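Plitton Knit & Mend, progress report no. 2
To: Hosseinzadeh Fund, small grants
From: Behrouz Tehrani, project lead
9/6/25

Sorry this is short in places, the quarter got away from us. Numbers first, then the stories, then what we need from you.

Where we are

Grant spent so far: $2059. Most of it yarn and needles, the rest room rental at the Drosden library annex. Receipts are in the shared folder, sorted by month. One is a phone photo of a faded slip, I've asked the shop for a clean copy.

Beginner group running every week, as planned. Mending group started late. We said February in the application and that didn't happen, the annex had a leak over the back room and they closed it. We got the room back in spring and have met there since. So the mending side is behind and the beginner side is on schedule.

Beginner group

Steady turnout. People come in wanting to make a sweater and we talk them down to a dishcloth, then a hat. Circular needles were the right call, much less dropping and rolling under the radiators. The straight needles we bought in the first order mostly sit in the drawer. Will not reorder.

Changed the yarn too. The cheap acrylic split on everybody and new knitters blamed themselves. Switched to Besar worsted, costs more per skein but people finish what they start. I'd rather buy less of it. This is the one place we went over the line in the budget, see below.

Reading patterns is the sticking point. Folks can do the stitches and then freeze up at "k2tog, rep from *". We wrote our own one-page cheat sheet, big type, left margin blank for notes. Third version now. The second version had a mistake in the decrease section and 3 hats came out pointy. Fixed.

Mending group

Different crowd, older, more hand sewing than knitting. They bring what they have: elbows, cuffs, moth holes, buttons. Sweaters are the bulk of it. We teach duplicate stitch first, then picking up along a cuff, then grafting for those who want it. Darning mushrooms were popular enough that we bought more.

Cardigans are taking longer than we planned for. Button bands stretch, and once one side is longer than the other you can't hide it. We now have people lay the whole thing out flat at home and look it over before they bring it in, so the session goes to the sewing and not to hunting for holes. Helps a lot. Also we ask for a photo ahead of time so I can match yarn color from the bin.

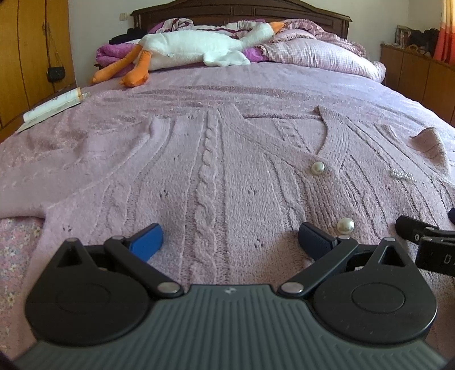

Pink knitted cardigan laid out flat on a bed.

Color matching is still hit or miss. Pinks and grays are the worst, every dye lot is its own thing. A few members have decided they like a patch that shows, and we've leaned into that. One session on visible mending is on the calendar for next quarter, with contrast yarn.

Washing: we added a half hour on washing wool after two people felted things at home. Should of been in the plan from day one. Cool water, no wringing, dry on a towel.

What didn't work

The evening slot. Tried it for 6 weeks, nearly empty each time, dropped it. Parking lot lights go off early and people don't like walking out to their cars. Library says they'll look at the timer.

The sign-up form was too long. Cut it to name, phone, what do you want to learn. Your office asked for zip code as well so we put that back in.

Budget notes

Yarn over, printing under, room rental as expected. I'd like to move the leftover printing money to yarn. It's a small move but the agreement says to ask first, so I am asking. No change to the total.

Not asking for an extension right now. If the back room closes again over the winter I might be.

Next quarter

Visible mending session. A second shelf for the annex closet, the bin situation is out of hand. Train two of the regulars to lead the beginner table so the group keeps going when I'm out. Both said yes, one wants to shadow a bit longer first.

Need from you: a yes or no on the printing money, and the new report template if there is one. The link in teh last email went to a blank page.

Behrouz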